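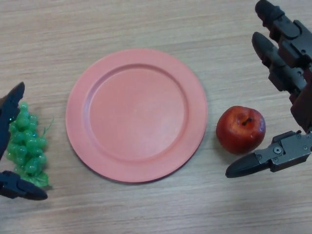

I have been wanting to write about play food for ages, and now the Merkbridge house finally has enough of it that I can't put it off any longer!

It started in April with one bunch of green grapes. I found them at Brukska, which is the junk-and-treasure place down by the old bus depot, in a bin of fake fruit that had clearly come out of several different kitchens. Most of it was the hollow kind with a seam down the side. The grapes, though! They're see-through, the way real ones are when you hold them up to a window, and they catch the light in tiny white dots. There's a leaf at the bottom and a little green tendril sticking out that serves no purpose at all and makes me happy every time.

Then came the apple. I'm picky about fake apples. Too many of them are that flat candy red, perfectly smooth, like somebody had only heard about apples over the phone. Mine is a deep, blotchy red with a few pale speckles, and the surface is a bit lumpy and dented, with a short brown stem leaning over to one side. I picked through the whole bin for that one (sorry to the lady waiting behind me) and I'd do it again.

The plate was the last piece and the one I fussed over longest. I had it in my head that a play kitchen needs white dishes, so I bought a white one first, and it just disappeared against our pale table. Back it went. The pink one came from Tsuji, second shelf from the bottom, under a stack of trays. Salmon? Coral? We've been arguing about it all week. It's plain plastic with a matte finish, a nice wide rim and a shallow dip in the middle. Green on one side of it, red on the other, and all that light wood underneath... I love it so much more than a matching set.

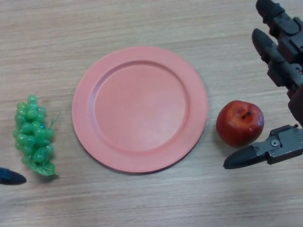
Grapes, plate, apple. I'm on team coral, for the record.

I keep the fruit off the plate when I set things out. Kids who come over walk right up and start serving, and half the fun for me is seeing what they decide is lunch. Last visit it was one apple for everybody, cut into slices with the side of a hand. The visit before that, the grapes were soup.

A few of you asked about cleaning. I use warm water with a drop of dish soap and an old soft toothbrush for getting in between the grapes. Shake them out well afterward and leave them on a towel overnight, leaf side up. The plate just gets a wipe.

Next on my list is a pear, a proper lopsided one, and maybe a lemon if I can find one that isn't neon. I also have my eye on a little Itix basket to keep everything in, but it's been sold out for 9 days and I'm refreshing the page like it's concert tickets. If you've spotted a good pear anywhere, please please tell me in the comments!

373 shares
9 comments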